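Suture Practice Evenings: Your Questions

Who can come?
Anyone learning to stitch! We get students, nurses and a few surgeons who want to go back to basics, and the mix is half the fun. Sessions run on Monday evenings in the Branar skills room.

Do I need to bring anything?
Just your glasses if you use them. Thread, needles and practice pads are on the benches when you arrive.

Where should I place my first stitch?
Close to the middle of the cut. Once the center is held, the two ends behave much better, and you can judge your spacing from there.
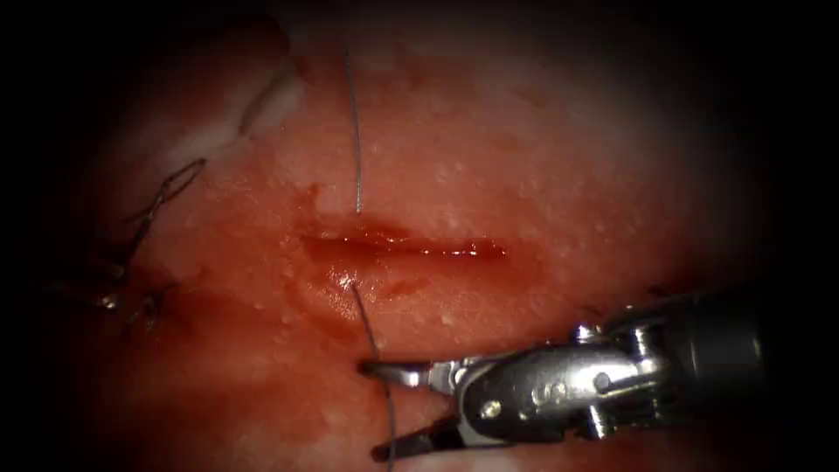
Hagos Lemma

The thread has been passed across the slit but not tied yet, with one strand going up from the upper lip and the other running down from the lower one. I love this stage! Stop for a second and look at both sides before you make the knot - if one edge has taken a bigger bite than the other, it's easy to pull the thread and go again.

How tight should the knot be?
Snug enough that the edges touch. If they bunch up or turn pale, you've gone too far.

Why dark thread?
It's so much easier to follow on red, shiny tissue, especially when the light bounces back at you.

How long until I get good at it?
Everyone's different. I kept a tally when I started and got to 600 stitches before my spacing looked even, and I enjoyed nearly all of them. Els Segers got there in 100 - ask her about her wrist position, it's a joy to watch.

Can I practice at home?
Yes, please do! Borrow a pad from Els at the end of the evening and bring it back the next week.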